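Casska Support
Tickets / Hand-held gripper kit / Trial units
Ticket status: open, waiting on customer
Product: Casska hand-held gripper, pair, on evaluation
Site: Pultum
Opened by: Đạt Lò
Priority: normal (was high)

Summary
Left unit drops out of sync on soft goods. Right unit fine. Need to know if it's the unit or us before we commit to the full order.

Original message, 8:40 am
Hi, we have the pair on evaluation until the end of May and I need to give my manager a yes or no. Garment folding is the job we bought into this for. Hard objects no dramas at all, mugs, boxes, tub lids, all good. On fabric the left unit's opening width reads wrong after a while. Pads are fully open and the log says 93 per cent. Then it says 40. Then it's back. Nothing has been touched in the meantime.

Already done:
– restarted both units
– swapped batteries left to right, fault stayed with the left
– recharged overnight
– wiped the camera windows
– re-ran the opening calibration, passed first go

Firmware is whatever it shipped with, havent touched it.

Casska reply, 9:55 am
Thanks Đạt. Fault staying with the unit after the battery swap is useful. Three things please.
1. Is the round marker on the body clean and flat? The width reading leans on it.
2. What lighting are you under?
3. Send the log from a bad run and one from a good run, same garment if you can.

Customer reply, 10:30 am
1. Clean. Not lifting at the edges. Had a fingernail under it, it's stuck down properly.
2. Ceiling light, curtain pulled. Same for both units so I don't see how it'd be that.
3. Attached. Bad run is trackpants, good run is also trackpants, 50 minutes apart. Grey fleece both times.

Casska reply, 11:20 am
Looked at both. In the bad run the width goes off only when the grip is near full open and held there. As soon as you close on something it's right again. Could be the pivots, could be the encoder cable where it passes under the left arm. Please try:
– power off, open and close by hand, feel for a tight spot
– check each silver pivot cap for play. Don't overtighten, finger tight plus a nudge with the supplied key
– look for lint. Fleece sheds a lot and it gets behind the pads

Customer reply, 12:15 pm
Tight spot, yes. Very slight, right near full open. Right unit doesn't have it. One cap had a tiny bit of play, nudged it. Lint behind both pads, pulled out what I could with tweezers. Ran it again, two garments fine, then the same jump on the third. So better but not fixed.

Also while I'm here. Is there a different pad for fabric? The blue ones grip well on the hem but let go of a drawstring more than I'd like. We trialled the Lehtinen kit in autumn and their pads were softer, though the rest of it was heavier and my wrist knew about it by lunch. I'd rather stay with yours, the linkage is nicer and I can see what I'm picking up past it. But the width log has to be right or the recordings are no use to us.

Casska reply, 1:35 pm
Softer pad exists, it's sold through Braltari, part of the fabric pack. Not included in the evaluation box. I've asked them to post you one set at no charge.
For the jump, can you send a couple of views from the gripper camera with the pads open at the garment? Want to see arm symmetry and where the marker sits. Any garment.

Customer reply, 2:10 pm
Two attached, same trackpants on the bed, pads open in both. Marker visible in both.
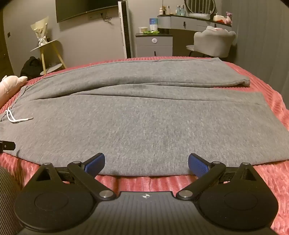
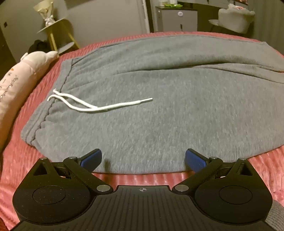 Casska reply, 3:05 pm
Got them, thanks. Marker placement looks right to me and I can't see anything bent in the arms, so I'm leaning to the cable. That won't show in a picture. Next steps, in this order:
1. Power off and take the battery out.
2. Undo the 3 screws under the left housing. They're short, put them in a cup.
3. Cable should sit in the channel. If it's riding up over the lip it gets pinched at full open, which would match your tight spot.
4. Seat it, close up, redo the opening calibration. Hold at full open for a slow count of ten and watch the number.
If it still jumps, stop there and we'll swap the left unit. You won't lose evaluation time, I'll extend it by however long the freight takes.

Customer reply, 3:20 pm
Ok. Will do it after the afternoon session, right unit is still recording. Does opening the housing void anything? Want that in writing before I pick up a screwdriver.

Casska reply, 3:25 pm
No, it doesn't. Evaluation units are fine to open on our instruction and this ticket is the instruction. Warranty on a purchased pair is the same provided there's a ticket.

Customer reply, 3:30 pm
Good. Will post the calibration result here tonight. Please leave the ticket open.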